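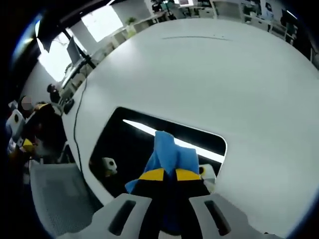
Trorel releases its cloth planner, now with fewer opinions

May 23, 2021

Trorel has put out version 20 of Pakel, the planning software it sells to people who want a gripper to pick up a piece of fabric and do something sensible with it. The company skipped several version numbers to get there and has declined to say which ones, or why.

The main change is in how Pakel decides where to pinch. Earlier releases built a full model of the cloth, wrinkles included, and then searched it for the best grasp point. This was thorough. It was also slow enough that users on the Tunstall test bench took to starting a plan and going for coffee. The new planner skips the full model and learns from recorded grasps made by hand: a person closes the fingers on a cloth, lifts it off the table, and the software keeps the path of the fingers along with the view from just behind them. Trorel says this release was trained on 2,263 such lifts, most of them with small cloths on plain tabletops.

Plain tabletops turn out to matter. A light blue cloth bunched up on a white surface is a fairly friendly problem, and Trorel's release notes admit as much in a section titled "Known Comforts." Patterned tablecloths are listed under a different heading. So are black socks.

The perception side has been reworked too. Pakel used to treat any dark patch on a table as a possible hole and refuse to go near it, a policy that was safe around openings and less useful around shadows. It now checks a patch across several views before backing off. Glare from ceiling lights, which the old version sometimes took for the edge of the fabric and tried to fold, gets its own filter. The filter can be switched off by anyone who misses that.

Trorel ran the new planner against the old one on 603 saved scenes. The new one produced a usable grasp in all but 49 of them. The old one's score appears in the release notes as "lower," which is at least honest and saves space. In the failures, the planner most often picked a single layer of cloth when it was asked for two, or the other way around. The company is calling this "layer ambiguity" - everybody who has ever tried to separate two damp napkins will have their own word for it.

Existing users will need to convert their old recordings before upgrading. The converter comes with the download and asks whether you are sure three times, twice on the same screen. Recordings made with the Nistance logging tool need an extra step, described in a separate document that was not yet online when this item was written.

Support for folding, as opposed to picking up and holding on, is planned for August. Last year's notes also said August.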